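Rorkholm Mending Page: Your Questions

Last tidied up May 1, 2021

I get a lot of the same emails (lovely ones, mostly!) so I've put the answers in one place. If yours isn't covered, the contact form still works, though I'm slow in December when everybody's fairy lights pack up at once.

Who are you, then?

I mend household things on my kitchen table in Zelton and write up how it went. Lamps, chairs, toys, drawer runners, the odd music box. I've no training beyond an evening class in upholstery that I didn't finish. The blog has 224 write-ups on it so far and quite a few of those end badly, and I leave them up, as I learn more from the bad ones and I suspect you do too.

Will you mend my thing for me?

Sorry, no. I used to, and then the hall filled up with other people's toasters. I'm very happy to look at a photo and tell you what I'd try first. Please send a picture of the whole object as well as the broken bit! I've had so many close-ups of a mysterious crack with no clue whether it belongs to a teapot or a wardrobe.

What should I have in my first toolbox?

Less than you think. A decent set of screwdrivers, a set of hex keys, long-nosed pliers, a small hammer, clamps, a torch and a tub with a lid for the bits you take off. I'd spend the money on the screwdrivers and go cheap on everything else. My clamps came from a car boot sale and they're ugly as anything but they grip.

Don't buy one of those giant cases with a hundred and something pieces. I had one. I used the same few bits over and over and the rest rattled about for years until I gave the lot away.

Do you mend anything that plugs in?

Only the simple stuff, and only unplugged. I'll change a fuse, a plug or a lampholder. I won't open a microwave and please don't you do it either, they can give you a nasty shock even when they've been off for ages. Anything to do with the wiring in your walls, get an electrician.

Which glue?

Wood to wood, plain white PVA, clamped overnight. China gets two-part epoxy, mixed on an old jar lid. Leather and rubber want contact adhesive, with the window open. I get all mine from MacPherson on the corner by the station, who'll sell you a small tube when a small tube is all you want. Superglue I keep for tiny clean breaks and for sticking my own fingers together, apparently.

Clean off the old glue first. I know it's boring. New glue on top of old glue is the main reason mends come apart, and I say that as somebody who glued the same chair leg 3 times before I bothered to scrape it.

Why does my screwdriver keep slipping?

Nine times out of ten it's the wrong size or the wrong type. Cross-heads come in sizes, and a driver that's a bit too small will turn happily for a moment and then chew the middle out. Try the biggest one that sits right down in the slot with no wobble, push harder than you turn, and stop the second it rides up.

Have a good look before you start, too, because plenty of things are put together with more than one kind of head and you'll want both tools to hand. Hex heads are fussy about metric and imperial. If the key feels slightly loose, it's probably the other sort, so put it back and try the next one along. 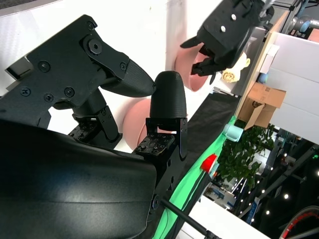
Phillips and hex screws sharing one black plate.

I've already ruined the screw head. Now what?

Don't panic, it's happened to all of us. Lay a wide rubber band flat over the head, press the driver into it and turn very slowly. If that fails, and there's enough head sticking up, grab it with pliers. After that you're into screw extractors, and I've got a long write-up on those under the Dandar lamp (it took me 2 weekends and I was not gracious about it).

How do I remember where everything goes?

Take a photo at every stage on your phone. I also draw the shape of the thing on a bit of card and poke each screw through the card where it came from. It looks daft and it works a treat. Screws that seem the same often aren't, and a long one in a short hole can come straight out the other side.

Is it worth mending something cheap?

Depends how much you like it! I don't do sums about my time. I've spent a whole afternoon on a wooden spoon rest and I'd do it again. If you need it working by teatime and you hate the sight of it, let it go.

Can I share your write-ups?

Yes please. Link back here if you can. The newsletter goes out to 2775 of you now, which still makes me feel a bit wobbly when I press send, and the sign-up box is at the foot of every page.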